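Machine Embroidery on Stretch and Sheer Fabrics: Our Stabilizer Project
Textile Techniques II, Final Report
Themba Ndlovu and Kgomotso Steyn
October 2024

Why we picked this

We both came into the course already loving embroidery, but from opposite ends. Kgomotso learned hand stitching from an aunt and had never touched a machine before last year. Themba had been digitizing little patches for his friends' jackets and selling a few of them at school fairs. The one thing we had in common was a drawer full of ruined T-shirts! Puckers, holes, gaps between the outline and the fill, you name it. So when we had to choose a topic we went straight for stabilizers, the backing that goes under the fabric while the machine stitches.

Our question was simple. If you keep the design and the thread the same and only change what is under (or on top of) the fabric, how much better can a knit or a sheer look?

The design

Kgomotso drew a fern with a curled tip, which we named Plevent after the street where she grew up. It has a satin stitch stem, fill stitch leaves and a running stitch outline that goes in last. We put the outline last on purpose, as it shows any shifting right away. If the fabric has crept even a little, the outline misses the leaf and you see a sliver of shirt in between.

The first version was much too dense. On cotton jersey it came out stiff as a coaster, and on organza it tore a neat line along the stem. Themba went back into the file, opened up the fill spacing and took out the underlay in the leaf tips. The second version, Plevent B, stitched out softer and hung nicely, and that is the one we used for everything after that.

Fabrics and backings

We used cotton jersey, a ribbed knit with a lot of stretch, and polyester organza. For backings we had a medium cut-away, a tear-away, a fusible no-show mesh, and a wash-away film. The film also got used as a topping on the rib. Needles were size 75, ballpoint for the knits and sharp for the organza. Top thread was 40 weight polyester in dark green the whole way through, with white bobbin thread.

We ran the machine at 800 stitches per minute to begin with and later dropped to 300 for the organza. The lower speed takes forever but oh, the difference on sheer fabric is lovely.
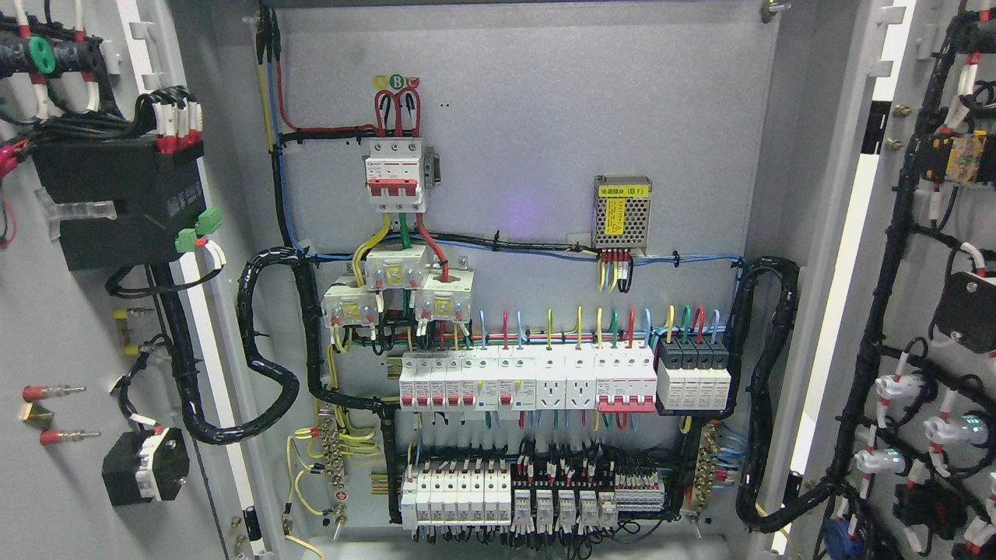
Reading time: 3 min

Hooping

This is where we learned the most, and we wish we had started the term with it. Both of us used to pull the knit tight in the hoop like a drum. It looks great until you take it out, the fabric relaxes, and the whole fern crumples up in the middle. Now we hoop only the backing, mist it with temporary spray adhesive, and smooth the jersey on top with flat hands. Then a basting box goes around the design before anything else. The basting box adds a minute and saves the shirt.

Organza was the other way around. It slid on top of the adhesive, and the spray left spots we could see from the front. We ended up hooping it together with two layers of wash-away film, with strips of cotton wrapped around the inner ring so it would grip.

What we found

Cotton jersey: the no-show mesh was our favorite by a mile. It stayed soft against the skin and the outline landed where it should. Cut-away gave just as clean an edge but you can see the square of backing through a pale shirt. Tear-away was fine on the machine and then let us down in the laundry, where the stem started to ripple.

Ribbed knit: cut-away below and film on top. Without the topping the stitches sink into the ribs and the leaves look chewed. With it they sit up so nicely! We rinsed the film out in warm water.

Organza: two layers of wash-away and the slow speed. The samples were a bit gummy after the first rinse, so we soaked them overnight and they dried clear and floaty. Kgomotso has already made one into a window hanging.

All samples went through 3 wash cycles, inside out, at 80 degrees Fahrenheit, and were laid flat to dry. We did not test a tumble dryer.

Problems we had

Our bobbin tension was off for the first batch and white thread kept peeking through on the satin stem. We blamed the backing for a whole afternoon before Themba turned the hoop over and looked. Those samples are in the binder but we left them out of the comparison.

We also ran out of mesh halfway through and had to finish with a different roll, which felt a little thinner. The jersey samples marked with a blue dot are from the second roll.

What we want to try next

Velvet! Also metallic thread on organza, which we were too nervous to attempt this time. Kgomotso is redrawing the fern with open leaves so more of the sheer fabric shows, and Themba wants to test the same file on swimwear fabric before April. The stitch file for Plevent B, our color card and the sample binder are on the shelf by the cutting table. Please put the binder back with the organza pages facing up, they crease.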